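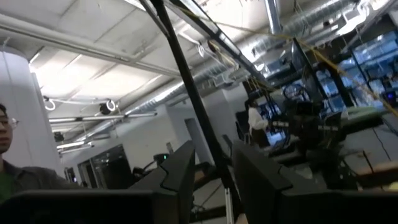 Where Did I Put It? Lost and Found in the Shared Houses of Laltness
Project report by Iker Escobar
April 10, 2022

I should begin with my grandmother's reading glasses, which spent most of my childhood on top of her head while the rest of us turned out the kitchen drawers looking for them. I have been fond of lost things ever since, and when we were asked to choose a question about everyday life I knew fairly quickly what mine would be. I wanted to find out what people mislay in a shared house, how long they spend looking, and whether there is anything sensible to be done about it.

How I went about it

I wrote to households in the Elard Road part of Laltness, and 65 of them very kindly agreed to keep a diary for 15 days. Each time somebody went looking for something and couldn't put a hand on it straight away, they wrote down what it was, where it turned up in the end and how many minutes the hunt had taken. Most of them used the little Stulo notebooks I had bought for the purpose, although a fair few came back to me on the backs of envelopes, and one on a paper bag from the bakery (I was delighted with that one).

What people lost

The diaries gave me 835 entries, and the time spent searching came to 2163 minutes altogether. Keys were the commonest entry, as I think everybody guessed they would be, followed by phone chargers and then, to my surprise, scissors. It seems that scissors in a shared house belong to everyone and live nowhere. Several people wrote very feelingly about tin openers as well, and there is a sad little run of entries about a single library book that was found, lost again and found once more behind the same radiator.
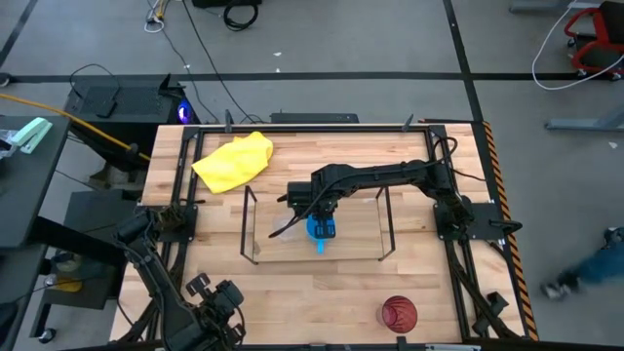 Colour came up again and again in the notes, even though I hadn't asked about it. People said they would look straight at a brown purse on a brown sideboard and not see it, and then spot a red glove from the far side of the room. I know the feeling myself. A bright yellow cloth on a pale wooden table catches your eye even when it is crumpled up in a heap, and a bright blue thing does much the same, whereas clear glass or plastic is easily looked past – and sure enough, there are a good many spectacles and clear rulers in the diaries. My favourite remedy came from a house on Calimlim Terrace, where they had wound green wool round the handles of the scissors.

The second thing people mentioned was having a proper home for each object. Houses with a bowl or a hook by the front door wrote far fewer entries about keys, and their hunts tended to be short ones.

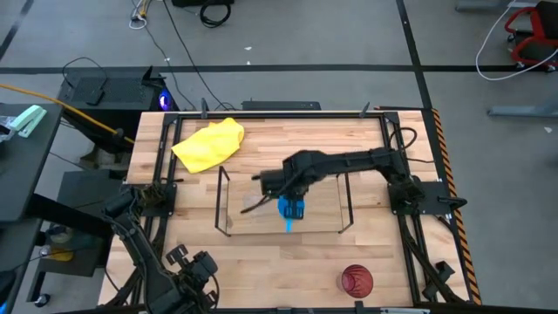

Having a hook doesn't help if only one person uses it, of course. In the busier houses the hook had been put up by somebody who had since moved out, and the newer tenants hung their hats on it. I would have liked to ask more about this, and in particular whether people who had lived together for longer were any better at agreeing where things go.

What I would do differently

I'd leave more room in the diary for people to write what they liked, as the best remarks were squeezed into the margins. I would also run it again in July, when coats and gloves are put away and sunglasses take their place. My thanks go to all the households, and to the gentleman who returned my own pen, which I had left on his windowsill.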